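Jonatan Hovland
Wednesday, July 29, 2020

Notes on stripping old Dell desktops for parts, for anyone with a shelf of them. The batch at Ollwood goes out in August and every drive has to be out and logged before then.

Pull the power cord first, then hold the front button in for a few seconds. Side panel off, machine on its side. Ground yourself to bare metal on the chassis.

Drive before anything else. It's the only part in the box that holds someone's data, and I don't want it forgotten because a memory stick was being awkward.

Disconnect data and power at the drive end. Pull on the connector body and leave the wires alone. The old SATA data plugs crack if you rock them sideways.

The blue plastic is Dell's way of marking what you're meant to touch. Caddies, latches, slot clips. If it's blue it should move without a screwdriver -- mostly.

Board with the side off, then a drive in its caddy: 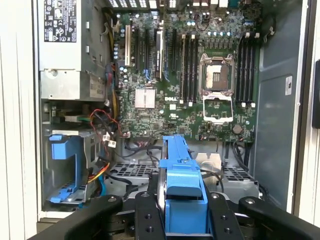
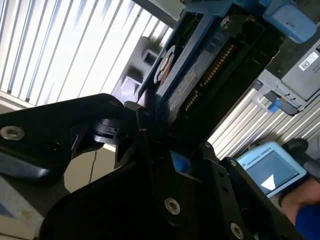
Marit Hellström: do you keep the caddies with the drives or strip them? We binned ours at Babalola and then had to buy a bag of them back when the machines got reused.

Keep them with the chassis, Marit. A case without its caddy is worth a lot less to whoever gets it next. Drive goes in an antistatic bag, caddy goes back in the bay empty.

If a caddy has a screw in it, take the screw out before you flex the plastic. Old frames go brittle and the corner splits. Tape the screw to the frame afterward.

Label the bag before the drive goes in. Asset number from the case, serial from the drive, initials. Ours run to 696 on the current sheet, and 3 of those have a serial that doesn't match the purchase record. Still chasing those.

Expansion cards next. Open the retention clip all the way, then lift the card straight up. The white slot is plain PCI, the black ones are PCI Express, so sort the cards by edge connector as they come out.

Leave the power supply in unless it's dead. Don't open it either way.

Heatsink on the chipset stays put. The paste under it is old and there's no reason to disturb it on a board that still posts.

Wiping is a separate thread. Will write that up once the sheet is clean.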